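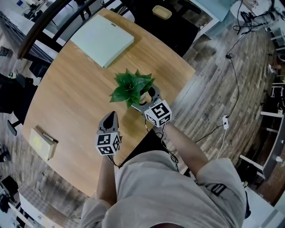 News from the gripper table

Those of you who only come in for the lathe or the sewing machines may have missed how far the hand-held gripper project has got since April, so Llinos Gwilliam has asked me to put a few words together, and I'm afraid I have never been much good at a few.

It began with Teemu Rantala, who wanted to show a robot arm how to do small household jobs without having to write out every movement. His idea was that a person should do the job first, holding a pair of grippers much like the ones the arm would have, with a printed marker cube on each so that the computer can work out where each hand is and which way it is turned. We called the project Totgate, for reasons that made perfect sense at the time and that Yaw Eshun will explain to you at length if you let him!

The job we have spent longest on is moving a potted plant. It sounds like nothing at all, but the leaves spread out over the pot and hide most of it, and you have to bring the open jaws in low around the base – go in too high and you are pushing foliage about. Shu-fen Chien has much the steadiest hands of any of us and has been very patient in teaching the rest. Her advice is to keep your elbows loose, look at the pot and not at the gripper, and stop for a cup of tea before you get cross.

We have now saved nearly 100 goes at it. A fair number will have to be thrown away, mostly where somebody's sleeve got in front of a cube or the cubes were tilted so far over that the tracking lost them. Onni Tuominen is printing a new set with thicker bases, which ought to sit more firmly, and he has promised to look at the cables too, as they do like to catch on the edge of the table when you reach forward.

The next step is the arm itself. Two of the joints are still stiff and the wiring wants doing again from the shoulder down, so please don't expect it to be watering anything before the summer. In the meantime we would dearly love more people to come and have a turn with the grippers. You need no experience whatever, and left-handed members would be especially welcome – so far we have only Yaw. Have a word with Llinos, or just come and find us at the round table any evening after 5.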